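Subject: Re: [claststead-tenants] Kitchen cupboards in the 5th floor units - worth redoing?
Date: 19th January

On Tuesday night someone in one of the north-side units wrote:

> We moved into Claststead in November and have been trying to love the
> kitchen. We have failed. The cupboards stop well short of the ceiling,
> the corner one swallows anything you put in it, and there is one drawer,
> which sticks. We had a quote from Talari to rip out the uppers and put in
> new ones and it made us both sit down. Has anyone here had theirs done?
> Was it worth it? Is there a cheaper way to get by for a year or two? Also
> does anyone know if we need permission from the management company, or is
> that one of those things people just do quietly?

Welcome to the building, and to the drawer. Ours sticks too. If you lift it slightly and pull to the left it opens, and after a year your wrist does this by itself, including in other people's kitchens.

To take your last question first: yes, you need permission for anything fixed to the party wall, and the uppers are on the party wall. It's a two-page form and a fee of $50, and then you wait. People have been known to do it quietly, but it is hard to take down a run of cupboards quietly, and the walls here are what they are. I know which of my neighbors owns a hammer drill and what he thinks of it.

On whether it's worth it, we had Talari out as well, three years ago, and also sat down. We then got a second quote from Rajput, which came in lower but left out the electrics, the plastering and, as far as I could make out, the doors. In the end we spent $650 in total and kept the old boxes. That bought new hinges all round, a pull-out for the corner cupboard, paint, and a second drawer unit from Cludus that stands where the trash can used to be. The trash can now lives in the hall. I don't recommend that part.

The bigger change cost nothing and was no fun at all. We took everything out, put it on the living room floor, and only put back what we had used since the summer. I had been blaming the cupboards for years. The cupboards were holding a fondue set, a second fondue set, and the box from a blender we no longer own.
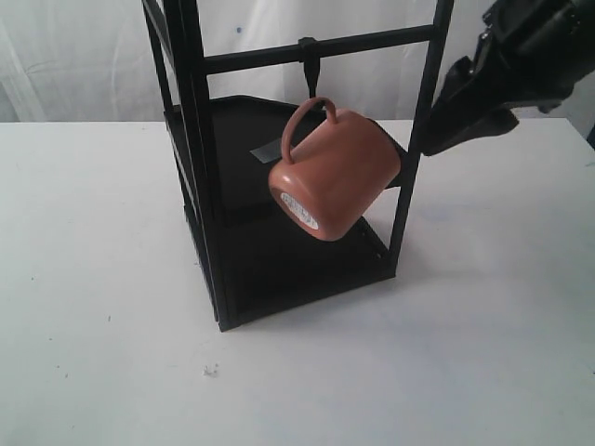
Mugs were the worst of it, in our case. A mug takes up the same shelf as a stack of plates and you can't put anything sensible on top of it, so one whole cupboard was mugs with a lot of expensive air above them. Getting them off the shelf and hung up somewhere gave us the cupboard back, and that's where the dry goods went. Hooks under the uppers work fine if you check the depth first. I didn't, and the kettle no longer went where the kettle goes.

A few other things, in no order:

The gap above the cupboards is a trap. It looks like storage. Whatever goes up there comes back down with a fur coat on, because the extractor in these units mostly moves grease from one place to another.

The pull-out for the corner is worth every cent, but measure the door opening and ignore the width of the cupboard itself. They are not the same and the shop will not ask. Ours has a clear opening of 58 cm on the tape, and I would not trust that to be true of yours. I have been in four kitchens in this building and I don't believe any two of them were fitted by the same person, or on the same day, or using the same ruler.

If you paint, sand first. I know. I didn't want to either. The door next to the stove is the one I skipped and it is the one every visitor leans toward while I'm telling them how well it all came out.

Don't move the fuse box cover to get another shelf in. Someone will ask about this, someone always does. It has to be reachable, and the man who does the annual check will write it up and then you get a letter.

As for getting by for a year or two, that was our plan as well. We were going to live with it, save up, and do it properly. I still have the Talari quote in the drawer, the one that sticks, and I take it out now and then when I want to feel thrifty.

If you'd like the measurements for the pull-out or want to come and see what the hinges look like, reply off list. Evenings are best. You can also have a fondue set, either one, with forks.

- Fifth floor, the end by the stairs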